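What Is a Hedgerow?

A hedgerow is a long line of bushes and small trees planted close together. Farmers first planted them to keep cows and sheep from wandering off. A good hedgerow is so thick that a sheep can't push through it. It works like a fence, except that it is alive.

You can find hedgerows along the edges of fields, beside country roads, and sometimes between backyards.

What grows in one?

Most hedgerows have hawthorn or blackthorn in them. Both have sharp thorns. You may also find hazel, holly, wild roses, and brambles, which are the plants blackberries grow on. Below the bushes there are grasses and wildflowers. Ivy often climbs up through the middle.

The hedgerow at Gillies Farm is 320 yards long. Alistair Guthrie looks after it. He trims one part each year and leaves the rest alone, so there are always berries somewhere for the birds.

Who lives there?

Different animals use different parts of a hedgerow.

At the top, birds sit and sing. They can see danger coming from there.

In the middle, birds build their nests. The thorns help keep cats and bigger birds away from the eggs.

At the bottom, mice and voles make tunnels in the dead leaves. Toads hide there in hot weather. Beetles and woodlice eat the rotting wood and turn it back into soil.

Bats use hedgerows too. At night they fly along beside them to find their way, and they catch moths as they go.

Why do animals need a path?

Think about a mouse that lives in a small patch of woods. On the other side of a big open field there is another patch of woods. If the mouse runs across the field, an owl may see it. If there is a hedgerow, the mouse can travel along the bottom of it and stay hidden.

Scientists call this kind of path a wildlife corridor. A corridor is another word for a hallway.

What happened to the hedgerows?

When farm machines got bigger, many farmers wanted bigger fields. They pulled hedgerows out to make room. In some places the birds and insects that lived in them became hard to find.

Now people are planting them again. Children at Hillano School planted 166 young hawthorns along their playing field in January. Their teacher, Viera Šťastný, showed them how to press the soil down with their heels so the wind would not rock the plants.

Make a small home for bugs

You don't need a field to help. A pile of sticks in a quiet corner will do.

1. Ask a grown-up which corner of the yard you can use. Pick a shady one.

2. Collect dead sticks and leaves from the ground. Don't break branches off living trees.

3. Put the thickest sticks on the bottom and the thin ones on top. Push leaves into some of the gaps.

4. Wash your hands with soap and dry them on a towel.

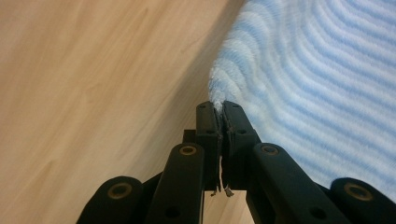 5. Leave the pile alone for 30 days. Then lift one stick gently, look underneath, and put it back the way it was.

Words to know

Bramble: a prickly bush that blackberries grow on.

Vole: a small furry animal like a mouse, with a rounder nose and a shorter tail.

Wildlife corridor: a strip of land that animals can use to get safely from one place to another.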